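The Gripper on My Kitchen Scale

By the time you read this I will have reprinted the left thumb again. I call it the thumb, though Fatima Zulu, who shares the bench with me and has stronger feelings about words, says a gripper with two matching fingers can't have one. Fine. The left finger of the left gripper, then. It cracks at the root, right where the plastic goes from thick to thin, and it has cracked there in every version since April, when I decided that the thing to do with a small tax refund was to build a pair of hand-held grippers and teach a robot arm to tidy up.

I should back up. I fix sewing machines for a living (industrial ones mostly, plus the occasional wedding-gift model somebody ran over with its own pedal). It's good work and it leaves me with a lot of small springs and a bad habit of taking things home. Mabuza is the shared workshop three blocks from my apartment. You pay your dues, you get a shelf, and you get the use of three 3D printers, of which two generally work. I joined to use the drill press. Then Fatima showed me a video of somebody folding a towel with a pair of plastic claws, no robot anywhere, just a person with a claw in each hand, and explained that the robot would learn the folding from the claws afterward. I went home and couldn't sleep!

The appeal, if you've never driven a robot arm by joystick, is that driving a robot arm by joystick is miserable. I tried it once on Fatima's, a six-jointed tabletop arm she built from a Graltero kit, and in one evening I managed to pick up a sponge. With a gripper in your hand you just do the thing. You squeeze, you lift, you put it down somewhere else. Your elbow already knows what it's about. All the electronics have to do is keep track of where the claw is and how far open it is, and then the arm has something to copy.

So that was the plan, and we named it Prastis, which was the name of a cat.

The first handle I made was a disaster of optimism. I'd measured my own hand and printed something that fit it like a glove, and then Fatima picked it up and couldn't reach the trigger. Ruan Maluleke, who has the shelf below ours and hands like oven mitts, couldn't get his fingers in at all. I made the second one fatter at the bottom and slimmer at the neck, with a trigger you can pull with one finger or two, and wrapped it in the rubbery tape people put on tennis rackets. It has survived several redesigns of everything attached to it. If you're going to build one, start with the handle! I started with the fingers, which are more fun, and had to redo the whole linkage once I knew where the trigger needed to sit.

The linkage is where the sewing machines came in handy. You want both fingers to close together and meet in the middle, and you want them to open again by themselves when you let go. I used a pair of little meshed gears and a tension spring out of my work drawer. The first spring was so stiff that ten minutes of picking things up made my forearm shake. The one in there now is from the thread take-up on an old lockstitch machine, and it's lovely, just enough push that you know you're holding something. Total weight of one gripper on my kitchen scale, without the cable: 203 grams. I was so pleased I texted people.

Then there are the cubes. The tracking we settled on uses printed markers, those blocky black-and-white squares that a camera can recognize and work out the angle of. You put a different one on each side of a cube, fix the cube to the gripper, and whichever way you twist your wrist there ought to be a face or two the camera can read. I printed mine on glossy photo paper the first time because it looked sharp. Glossy paper under workshop lights is a mirror, and the software lost the gripper every time I turned toward the window. Matte sticker paper fixed that in an afternoon. Getting the stickers on flat took longer. Even a small bubble bends the square, and then the computer believes your hand is somewhere slightly to the left of your hand.

Ruan wrote the part that does the believing. He'd like it known that the program is called Imico and that it runs fine on an old laptop, provided you don't open a browser at the same time. It logs the position of both grippers, and the opening of the fingers, which comes down the cable from a sensor on the gear shaft. We talked about going wireless. We talked about it for an entire pizza. But batteries add weight, and radios add a delay you then have to measure, and I had already fallen for my 203 grams, so wires it is.

What the wires cost you is floor space and patience. Every gripper has its tail, every camera has its tail, and they all want to end up at a power strip, and by the second hour of any session you are stepping like a heron. I've taken to leaving slack at the wrist and clipping the rest to my belt, which works until I turn around twice in the same direction.

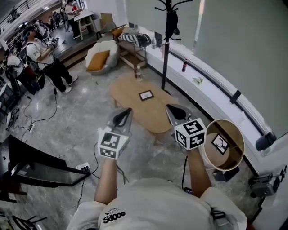

The other thing I'd underestimated was how dull I would have to be. I assumed the more variety the better, so in my first recordings I grabbed things from all sides, swapped hands halfway, showed off a bit. Fatima played them back and asked me who I was performing for. What the arm seems to want is a person who is calm and slightly slow, who goes toward an object as if they've already decided about it, and who lets the fingers close all the way before lifting. I'm a grabber by nature. I had to learn to move as if I were carrying soup.

We threw out the first 100 recordings. Most had me hesitating in midair, and an arm trained on hesitation hesitates beautifully, it just hangs there over the cup like somebody trying to remember a name. The second batch was better, and by May 8, 2021, the laptop held 3,251 of them, short ones, some only a few seconds. I had a permanent dent in my trigger finger and very firm opinions about which mugs have sensible handles.

That was the evening we put the whole lot into Fatima's arm with a copy of my fingers bolted to the end. Same shape, same gray filament, same weak spot at the root. We gave it a cup and a tray and 14 tries. It got the cup onto the tray in nine of them. In two it set the cup down next to the tray with enormous care. The other three I'd call exploratory, and one of those is how the left finger of the arm's gripper cracked in exactly the place mine does, so at least we'd copied faithfully!

Ruan thinks the crack is a print-direction problem and wants me to lay the fingers on their sides so the layers run lengthwise. Fatima thinks I should put a fillet at the root and stop being sentimental about how slim they look. I've printed one of each. The sideways one came off the bed a little warped, so it pinches high, and I've got it clamped under a flatiron at home while I decide whether that's cheating. The filleted one goes on tomorrow, as soon as I find where I put the small hex key.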